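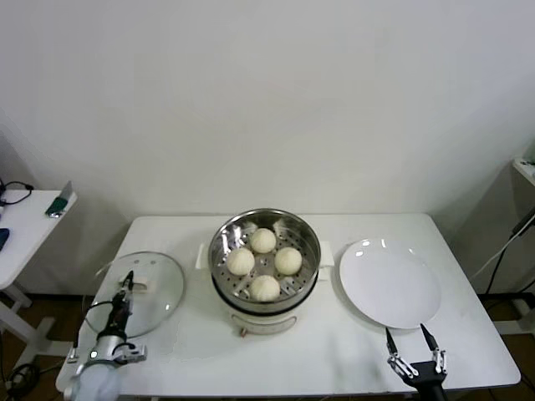
*Four buns on the steaming tray, lid off.*

I bought the Renlow electric steamer in February, after our old bamboo basket split for the second time. It has done 40 batches since then, mostly buns, some fish, a lot of broccoli. My short opinion is that it's a good steamer with a poor manual.

The first thing to know is that dough matters more than the pot. I use a low-protein flour from Czerwiński, and a second rise of 40 minutes once the buns are shaped. With bread flour the same recipe came out chewy and a bit gray. Start them over cold water and let them come up with the heat. Leave a finger's width between them, and wait 2 minutes after switching off before you lift the lid. If you lift it early the tops wrinkle.

Water is the weak point. The fill line is hard to read, and a small batch boils dry sooner than the manual claims. I now fill to just over the line and have had no trouble. Our tap water is hard, so I descale with white vinegar every 8 batches.

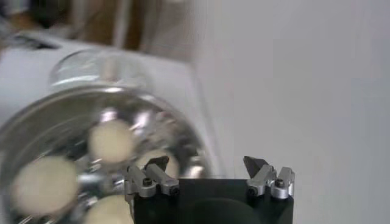 ## Cleaning and noise

The tray lifts out and goes in the dishwasher. The pot has to be wiped by hand, and the groove under the rim collects starch. An old toothbrush gets it out. It hums at full power, quieter than my kettle.

I compared it with the Cuvska, which my sister owns. Hers heats faster but drips from the lid onto the food, so she ties a cloth around it. The Renlow drips less. Both cost too much for what they are, and the Teltamov store near us often has the Renlow marked down.

I would buy it again, though I'd want a timer that goes past the half hour. 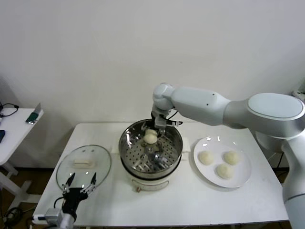 Teresa Piątek wrote in to say that cold water never worked for her: her buns spread flat before the steam got going, and she now puts them in only when the water is at a full boil. She also cuts the second rise short in summer.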